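Assembly Bench Assistants Wanted (Part Time), Natcombe

We're looking for 3 people to join the bench team at Flestus in Natcombe, starting in October. If you were the child who took the kitchen clock apart and then spent the rest of the day getting it back together, please keep reading!

Flestus makes practice boards: flat boards with pegs, holes and parts that fit onto them, used by training workshops and colleges to teach people how to put things together neatly and in the right order. Our newest set is called Prurska, and we're very fond of it. It has been through a lot of versions already and it will go through more, so we need extra hands to lay boards out, build them up, strip them down and tell us frankly which bits are a nuisance.

What you'd be doing

Most of a shift is spent at the bench. You'll set out parts from a printed sheet, check that pegs sit straight and discs turn freely, and write up anything that sticks, wobbles or goes in the wrong way round. (Your notes matter a great deal to us. The last big change to Prurska came from a single scribbled line about a peg that was too short to get hold of.) You'll also sort and bag loose parts, label the trays and help pack sets for the schools that borrow them.

Shifts are 4 hours, mornings or afternoons, and we ask for at least 2 a week. There's a proper tea break in the middle, and Hirvonen, the bakery downstairs, does a cardamom bun that has become a bit of a habit up here.

Who we'd like to hear from

You don't need any qualifications for this. We'd love to meet people who are patient with small things, who like working with their hands and who can write a clear sentence about what went wrong. Experience with model making, sewing, watch repair or flat-pack furniture is all welcome, and so is none of it. Tell us if you need a different chair or bench height, or larger print on the sheets, and we'll sort it out before you start.

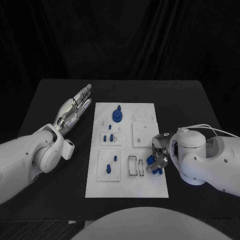

On the bench: gears and pegs

The board is white and so are some of the pegs, while the gear-like piece with the ridged round base is blue, with a short pin standing up from the top. You'll get to know parts like these very well. New starters spend their first shift on pegs and holes alone, then move on to the pieces that turn.

How to apply

Send a short note to Nelli Peltonen, bench lead, through the contact form. No CV needed. Just tell her about something you've built, mended or failed to mend, and which shifts would suit you. She replies to everyone within 14 days, and if it looks like a good match she'll invite you in to try a board for yourself. The trial session is paid at the normal rate.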